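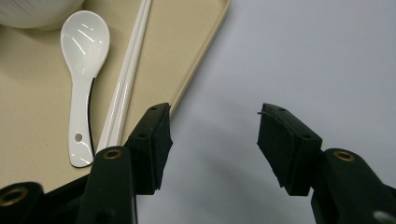

White soup spoon and chopsticks on a beige tray, with a ribbed white bowl behind.

Chinese soup spoon

The Chinese soup spoon (you'll also see it called an Asian soup spoon, a duck spoon or, in my family, "the boat") is a short, deep spoon with a flat bottom and a thick handle that slopes up from the bowl. It's used all over East and Southeast Asia for soups, noodles, congee, dumplings and anything else that comes with a lot of broth. I look after the tableware entries on this site, and I'll admit right away that this is my favorite one, so it runs a little long.

Names

In Mandarin the usual word is tangchi, which just means soup spoon. In Japan you'll hear renge or chirirenge, meaning a fallen lotus petal, and if you look at the curve of the bowl you can see how somebody got there. Miyuki Kaneko, who edits our Japanese pages, grew up saying plain "renge," and that's the spelling I've used in the index.

Shape

A Western soup spoon has a shallow bowl and a long thin handle. This one goes the other way: the bowl is deep and oval, with sides high enough to hold a proper mouthful of broth plus a bit of noodle, and the handle is broad and often has a groove down the middle. The one at the top of the page has a long, flat handle that widens slightly, so you can see there's plenty of variation!

Some spoons have a small round hole near the tip of the handle, like that one does. It's handy for hanging the spoon on a hook or a string. Others have a little notch under the handle that catches on the rim of the bowl and stops the spoon from sliding into your soup. I've lost plenty of spoons to ramen and I'm firmly on the side of the notch. Refilwe Hendricks disagrees with me and says so on the talk page, at length.

Materials

Porcelain is the classic choice. It doesn't get hot as fast as metal, it doesn't add a taste, and it feels nice and smooth on the lip. Plain white is easy to find, and so is blue and white, sometimes with tiny see-through "rice grain" spots in the clay. Melamine is the everyday version in cafeterias and noodle shops (very hard to break, a bit light in the hand). You'll also run into stainless steel, wood and lacquer.

Spoon and chopsticks together

At a noodle meal the two work as a team. Chopsticks go in one hand for the noodles and toppings, and the spoon goes in the other for the broth. Lots of people, me included, lift a few noodles into the spoon first, let them cool for a second, and then eat the whole thing in one go. With soup dumplings the spoon is pretty much required: the dumpling sits in it, you nibble a hole in the side, and the juice stays in the spoon where you can drink it.

Where to put everything is a matter of local habit. In Korea a long-handled metal spoon is normally laid next to the chopsticks, and that's a different spoon with its own entry. In Chinese restaurants the porcelain spoon often gets a small dish of its own, or it shares a rest with the chopsticks. On a tray, I just lay them down beside the bowl and get on with lunch.

Buying and care

Spoons are sold singly or in sets. My own set is from Ntuli, a kitchen shop near my old apartment, and I've broken 2 of them since February, both in the sink. Porcelain ones mostly chip at the lip of the bowl, so check there first with a fingertip and throw out any that feel rough. They're usually fine in the dishwasher, but they like to flip over and fill up with gray water, so I wedge them in sideways. Glazed chopsticks and lacquered ones need more care, and I'd wash anything lacquered by hand.

See also: Chopstick rest, Congee, Noodle bowl, Sujeo

Entry last revised 13th June. Thanks to Lwazi Fourie for fixing my spelling of chirirenge.

Woltalholm uses cookies to remember your reading settings. Accept | Manage choices

Contact the editors | © Woltalholm Table Encyclopedia | Back to top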